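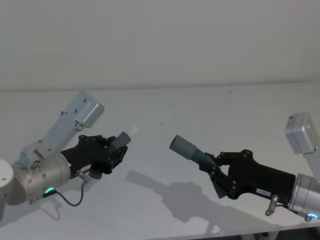 Two arms, two halves. The right gripper has the ribbed piece.

I've been teaching the pair of arms to put two grey-green cylinders together end to end. It takes a person a second or so and I wouldn't think about it twice with my own hands. Doing it through a pair of leader arms is another matter.

The setup is simple. I sit at the desk with a leader arm in each hand, and whatever I do, the two arms at the table do too. A foot pedal starts and stops the recording. Each run gets saved as one demonstration, and later the software from Prorna trains on the whole pile. My goal for this task is 200 good ones. I have recorded plenty more than that on earlier tasks (the folder says 1,175) but most of those were one-arm jobs and don't help much here.

The hard part is the last inch. You get both pieces facing each other and it looks fine from the front, then you push and find one was tilted the whole time. There is no feel coming back through the leader arms, so you have to go by the cameras. I now stop with a gap between the ends, check the wrist views, fix the angle, and only then close in. It adds 2 seconds to each run. I can live with that.

I also quit trying to hide my corrections. At first I threw out any run where I backed off and tried again. Then the trained arms would miss once and just keep pushing. Now I keep those runs as long as they end well.

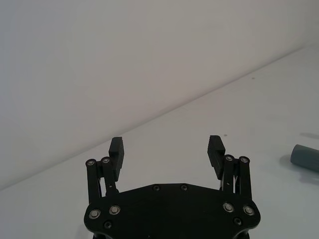 Gotdale, March

The wrist view is the one I use most for picking up. With the fingers open you can see both pads and the space between them, and the trick is to get the cylinder into that space before you think about closing. Coming in from the side is slow when the piece is lying down - I turn the wrist first and move second.

Other notes, mostly for me. I start the pieces in different spots every run, even when I'm tired. I do the runs in short blocks, because my left hand gets lazy and starts dropping low. The Bakke script for sorting the files still puts the left and right wrist videos in the wrong order, so I rename them by hand.

Next up is the same task with the pieces swapped between the arms.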